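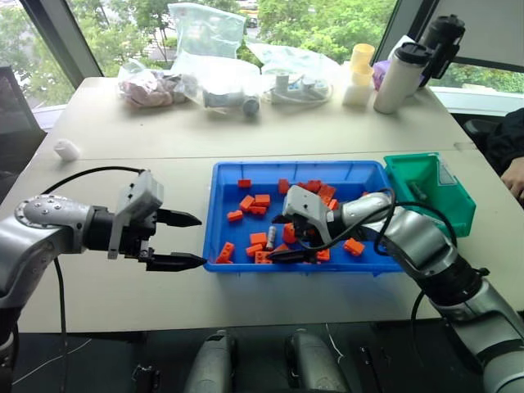

Blocks in a blue tray.

Why are bricks brick-shaped?
By Shireen Shabalala

If you live in a town, you probably walk past thousands and thousands of bricks before you even get to school. They are in houses and garden walls and chimneys and railway bridges, and most of us never give them a second look. I certainly didn't, until one wet Friday when I was waiting for a bus in Litside and had nothing to do but stare at the wall of the old laundry across the road. By the time the bus came I had a whole pocketful of questions - and I have been a bit of a brick bore ever since!

So let's start at the beginning, with mud.

What is a brick made of?

Most bricks are made of clay, a very fine, sticky sort of earth. You may have met some if you have ever dug a deep hole in the garden and had your wellies sucked off your feet. When clay is damp you can squash it into almost any shape you like, and people worked out thousands of years ago that if you squash it into blocks and leave them in the sun, they go hard enough to build with. Sun-dried bricks are still used in hot, dry places today. In a rainy country they would slowly turn back into mud, and your bedroom would end up in the flower bed.

The answer to rain is fire. The clay blocks are dried first and then baked in a kind of giant oven called a kiln (some people say "kill" and some people say "kiln", and both will tell you they are right). A kiln gets far hotter than the oven at home, hot enough to change the clay for good. Tiny grains inside it begin to melt and stick to one another, and once that has happened you can pour as much water over it as you like and it will never be mud again.

Why are so many of them red?

The colour comes from iron. Lots of clay has iron in it, in bits much too small to see, and when the clay is baked with plenty of air in the kiln the iron joins up with oxygen and goes red or orange. Rust on an old gate is iron and oxygen too, so a red brick and a rusty gate are sort of cousins. Clay with a good deal of chalk in it bakes to a creamy yellow instead. That means you can sometimes guess what is under the ground in a place just by looking at its oldest houses, built in the days when bricks were heavy to move by horse and cart and people dug their clay as near to home as they could.

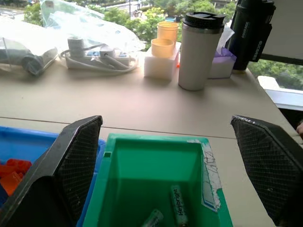

Now, about that shape. A brick is a box, longer than it is wide and wider than it is tall, and there is some clever thinking hiding in those measurements. Hold out your hand as if you were about to pick up a thick sandwich. A brick is made to be lifted like that, in one hand, while the other hand holds the trowel. A bricklayer may lift hundreds of them in a day, so a brick that was even a little too fat would soon make for a very sore thumb.

The length matters as well. Put two bricks side by side, with a small gap between them for the mortar, and together they are as wide as one brick is long. You can try this with dominoes if you have a set. It means that bricks can be turned round to point into the wall and everything will still line up neatly.

I asked Johannes Mahlangu about this, who has been building walls for longer than I have been writing about them. He had just finished a garden wall in Larkwood, using 591 bricks, and he let me have a go at laying one. Mine was wonky. He tapped it straight with the handle of his trowel and was very kind about it.

How do the bricks stay up?

Between the bricks goes mortar, a mixture of sand, water and cement or lime (and sometimes both). It is spread while it is soft, rather like very gritty butter icing, and then it goes hard. Mortar holds the bricks together, and it also fills in all the little bumps, so that each brick sits snugly on the one underneath.

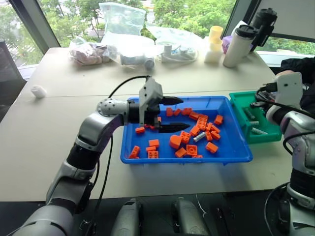
Mortar can't do everything, though, and the pattern of the bricks does a great deal of the work. This pattern is called the bond. Suppose you tipped out a lot of toy bricks, like the orange ones scattered in the blue tray, and piled them up in towers, each brick exactly on top of another. You could put ten towers in a row and it might look like a wall, but one poke and a tower would topple over by itself. Now build it again with every brick sitting across the join between the two below. Each brick helps to hold its neighbours, and a push in one place is shared out all along the wall.

The long side of a brick is called the stretcher and the short end is called the header. If you can only see long sides, you are looking at stretcher bond. If you see a long one, a short one, a long one and a short one, all along the same row, that is Flemish bond, and it often means the wall is a thick one, with the short bricks reaching back into it like pegs. English bond has a whole row of long sides and then a whole row of short ends.

How many bricks does it take?

For a plain wall that is one brick thick from front to back, laid in stretcher bond, British builders reckon on 60 bricks for every square metre. A square metre is a patch one big stride long and one big stride high. If you had 400 bricks, you could build six of those patches and have 40 bricks left over, perhaps for something to stand your flowerpots on.

Things to look for on your next walk

See if you can find a wall in Flemish bond. Look for an arch over a window, where the bricks stand on end and lean on each other. Feel a brick wall that has had the July sun on it all day, and then go back after tea and feel it again. And if you ever come across an old loose brick, turn it over and see whether there is a dip in the top or bottom. Bricklayers call that dip a frog, and there are at least three different stories about how it got its name.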